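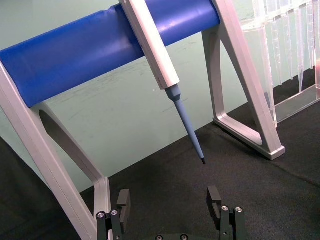

How long should you soak a crumhorn reed before playing?

If it's cane, dip the blades in lukewarm water for 2 minutes, shake it off, then let it sit in the open air a little before it goes under the cap. Plastic reeds need no soaking at all.

Early Winds > Workshop > Reeds

So, taming a new cane reed. I got my first batch from Skastel in April and every one of them squawked like a goose! My teacher, Aroha Bolger, showed me the routine I still use.

First, blow the reed by itself, off the instrument. You want a steady buzz. If it takes a lot of puff to start, the blades are too thick, so lay the reed on a flat tongue of plastic and take a few light strokes with 400 grit paper (I finish with 600 – slower, but I ruin fewer). Stroke toward the tip and stay off the middle.

Now put it on the staple, cap up and play your lowest note. Flat? Push the reed in a hair. Sharp? Pull it out. If the bottom is fine but the top notes sag, clip the tiniest sliver from the tip with sharp scissors. Go easy, you can't glue it back on.

Then stop for the day. New cane changes overnight, and I've scraped perfectly good reeds to death by fussing over them for a whole evening. Ten minutes of playing a day for the first week is plenty.

Store it with the cap off until the cane feels dry.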